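Flitine Will Let You Hide the Likes, If You Ask Nicely

August 21, 2020

Photo-sharing app Flitine said Friday it will let members hide the like counts on their own posts, a feature buried four menus deep and switched off by default.

The move follows a survey the company ran with Zaveo, a polling firm, which asked 2,868 members how they feel after posting a picture. A fair number said they check back within the first few minutes. Some delete anything that fails to reach 100 likes by bedtime, and 31 of them admitted to a second account kept for the sole purpose of liking the first. 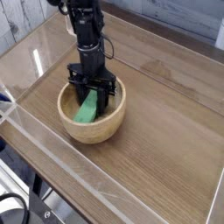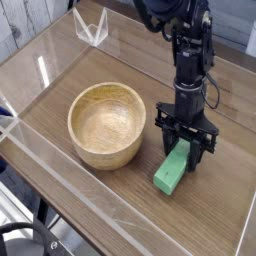
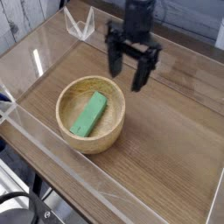

A black gripper over a wooden tabletop.

Hidden counts will stay visible to advertisers, who were apparently coping fine with the stress. Members who switch the setting on will get a notice confirming that their numbers are gone, along with a button to see them one last time.

A trial in the town of Drundau began last month with 200 accounts. Flitine says people there posted more often and worried less, though it measured the worrying with a smiley-face slider inside the app.

Rival network Wolde, which dropped public counts in December, welcomed the news in a post. It had comments turned off.

The setting reaches all members next week.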